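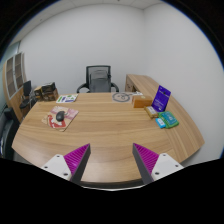
Changes to Council Tax Reduction in Merkdale: a thread

Print this page | E-mail this page

1. Merkdale Borough Council has agreed a new Council Tax Reduction scheme for residents of working age. This thread sets out what will change, who is affected and what residents are asked to do. Pension-age households are not affected and need not read further.

2. The present scheme measures income to the penny. A small rise in weekly pay can lead to a new bill, and some households in Vemham received several bills in the course of one year. The Council accepts that this made budgeting difficult.

3. The new scheme uses income bands. A household stays in the same band until its income moves past the upper or lower limit. Small changes in hours or overtime will no longer lead to a fresh bill.

4. The scheme was put out to consultation and 1,335 replies were received. Of these, 1,095 supported the move to bands. The most common concern was the treatment of self-employed people in their first year of trading, and the final scheme has been amended on this point.

5. New claims may be made online at any time. The form can be saved part-way through and finished later. Applicants will need their National Insurance number, details of rent or mortgage, and proof of income for every adult in the household.

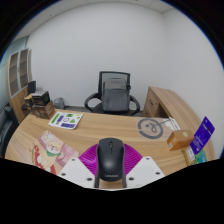
Merkdale Borough Council | Revenues and Benefits Service

6. Residents who already receive a reduction do not need to apply again. Their claim will be moved to the new scheme and a letter will be sent showing the band and the amount due. Please check the household details in that letter with care.

7. Changes of address, income or household must still be reported within one month. A change that keeps the household in the same band must also be reported, even though the bill will stay the same.

8. Nearly 200 households are expected to receive less help than before. Each will be written to separately and invited to apply to the Hardship Fund. Awards from the fund are made for up to 3 months and may be renewed on request.

9. Paper forms remain available from the Quinlan Street office and from Vemham Library. Residents who need the form in large print or in another language should ask at either counter.

10. Anyone who disagrees with a decision should first write to the Service, giving reasons. If the matter is not settled, there is a right of appeal to the Valuation Tribunal. Bills should be paid as issued while a dispute is being considered.

11. Questions of general interest will be answered below. Please do not post account numbers or other personal details in replies.

Comments

Fergal Cullinane: Does the month for reporting a change run from the day it happened or from my first new payslip?

Merkdale Revenues and Benefits: From the day the change took place. If the payslip has not yet been issued, please report the change and send the payslip on afterwards.

Saoirse Noonan: My son turned 18 in December and is still at college. Is he counted as an adult in the household?

Merkdale Revenues and Benefits: This depends on his course and on whether Child Benefit is still paid. Please contact the office directly so that the account can be checked.

Liam Staniforth: Four bills last year and every one of them different. Glad to see the back of it.

Contact us | Copyright Merkdale Borough Council | Back to top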